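Against the bigger gripper

For five months I have been testing grippers in a spare room, on a pine table, with one arm and one small cup. My opinion at the end of it is not very modern. I think most of us buy too much gripper, and we look too little at the cable.

When I started, everybody who gave me advice spoke about force and stroke. The Prora hand was recommended to me because it opens wide and closes strongly. It does both. In the first week it also closed so strongly on a thin plastic cup that the rim stayed oval for the rest of its life. The seller's support was polite and told me to lower the force in the controller. I lowered it, and then I had paid for a force which I do not use.

The Gravwood gripper is weaker and has a narrow opening. I was ready to dislike it. But in my log it finished 107 pick and place cycles with the same cup before I stopped it myself to eat lunch. For a household object, which is mostly light and a little slippery, I believe a modest gripper with good fingers is the correct purchase. Please notice that I say household. A person who moves metal parts has other needs, and I have no experience to teach him.

The second matter is the cable. In catalogs the arm is always shown naked. In real use there is a wire to the hand, and this wire has its own wishes. If you tie it short, the wrist pulls on the connector when it turns. If you leave it long, it hangs down in front of the fingers and comes near to the thing you want to hold. I tried four ways of routing and I am satisfied with none. At the moment I prefer the long loop, with one tie high on the arm, and I accept that it looks careless. 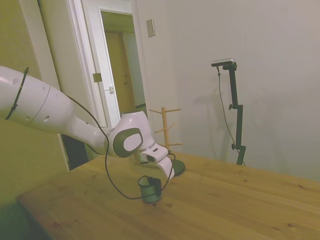

The green cup and the mug tree, with the cable in its long loop, in both pictures.

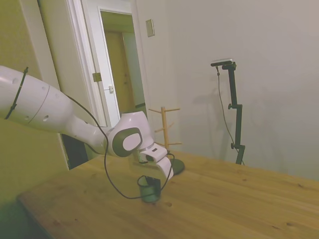 Posted in Opinion, January
By the author of the Small Bench pages

Now about the cameras, where I will probably lose some readers. There is a fashion to put the camera on the wrist and to forget the one on the stand. I understand the attraction, as the wrist view is close and the numbers look good. But when the fingers come down around a cup, a wrist camera can see mostly fingers. A cheap camera on a pole sees if the cup stands on the table or is still a little above it. This small difference decides if your release is gentle or a drop. I would keep the pole and sell the second wrist camera, if I had one.

The controller I changed only once, from Gamov to Tse. The Gamov box has a nicer screen and a manual that I could read without a dictionary. The Tse has an ugly menu, but it lets me set the closing speed in eight steps and it remembers my setting after the power is off. I use the third step for almost everything. If a maker reads this, I ask for fewer colors on the screen and one more line in the manual about cable length.

People write to me that such tests on a kitchen kind of object are not serious. I do not agree. A cup with straight sides and an open top is a fair judge. It can tip, it can slide, and the fingers can hit the rim from above. I have seen a costly hand fail on it four times in one morning, and the owner then explained to me that the cup was the problem.

My next purchase will be a set of softer finger pads, and a meter of thinner cable.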